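Notes from the Recycling Corner: What Our Paper Drive Taught Us

Well, April came and went in a hurry, and with it the spring paper drive, and I want to start by thanking every household in Platwood that dragged a box to the curb or hauled a trunkload over to the hall. We took in 1298 pounds of paper this year! That beats last spring by more than 500 pounds, and my back can vouch for every one of them.

A lot of you asked what happens to it all once the truck pulls away, so I called Edeltraud Lammers over at the Hellwig mill, and she was kind enough to stay on the phone with me for the better part of her lunch. The short version is that paper is made of fibers, and the longer the fibers, the more useful they are to the mill. Every time paper goes through the process the fibers get a little shorter, so a nice clean sheet of office paper is worth a good deal more to her than an old egg carton, which has probably been around the block a few times already.

Crumpled paper is fine, by the way. I had always believed it had to be flat. Edeltraud says a few creases make no difference to the pulp at all, though flat sheets do stack better and leave more room in the bin. Torn is fine too, as long as the pieces are bigger than your palm. Shredded paper is the real headache, as it blows all over the sorting floor, so please tie it up in a paper sack and staple the top.

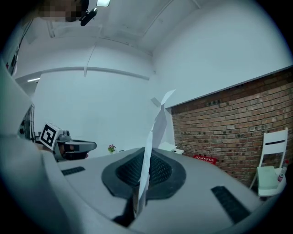 Creased, folded and a bit torn at the top: still good for the bin.

Now for the things we had to pull out by hand. Receipts were the big one – most of them are coated and can't go in with the rest. Waxy freezer wrap, paper plates with supper still on them, and gift wrap with glitter were close behind. Staples and the little plastic windows in envelopes can stay where they are, and the mill screens them out. Jannik Engelhardt also found 13 library books in one box, all overdue, and he has quietly returned them, so whoever you are, you can relax.

Joscha Harms has asked me to mention the old phone books. Yes, we take them, and no, you don't need to rip off the covers. Magazines are welcome as well, but please keep them in a separate bag if you can manage it.

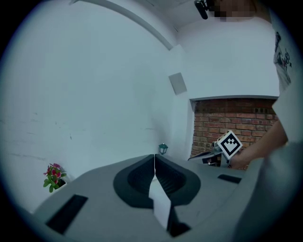
White short sleeves, a fine choice for spring.

The next drive will be in the fall, and we would dearly love two more people with pickup trucks. Ada Orlandini is keeping the sign-up sheet at the front desk of the hall, next to the bowl of peppermints. Mornings are easiest for us, but if you can only come after work, put your name down anyway and we'll find you something to carry.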